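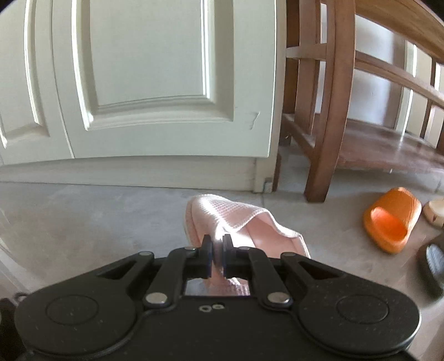
Ticket 424 – Loddale laundry set, home recordings
Status: open, waiting on re-export
Reported by: data checks, Bodby

Problem: of 162 pick-up examples uploaded in March, 6 fail on import. The Mateos loader stops with "gripper width missing" and skips the whole example. Video plays normally from start to end.

Tried so far
- Re-uploaded the 6 files. Same error.
- Compared file sizes with good ones. No difference worth noting.
- Opened the width log by hand. In 4 of the files the log starts late, after the fingers have already closed. The other two have no log at all.

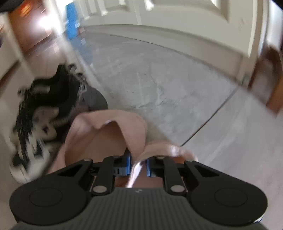 Labels were checked at the same time, as the Tureo model had been mixing up "grasp" and "lift" on soft items. The rule is that "lift" begins when the item starts to leave the pile, and "grasp" covers everything before it. Cloth makes this hard to judge. With the pink piece held between the blue pads and the black-and-white clothes heaped next to it, the label should name the pink item only. Two labellers had put "clothes" for the lot – changed to "pink cloth".

14:20 – Asked the collection side to export the 6 again from the original cards, with the width log switched on.

16:05 – Reply received. Cards for the 4 late-start files are still held. The other two will have to be recorded again.

Next step: import the 4 when they arrive, then close. Leave the label changes in place.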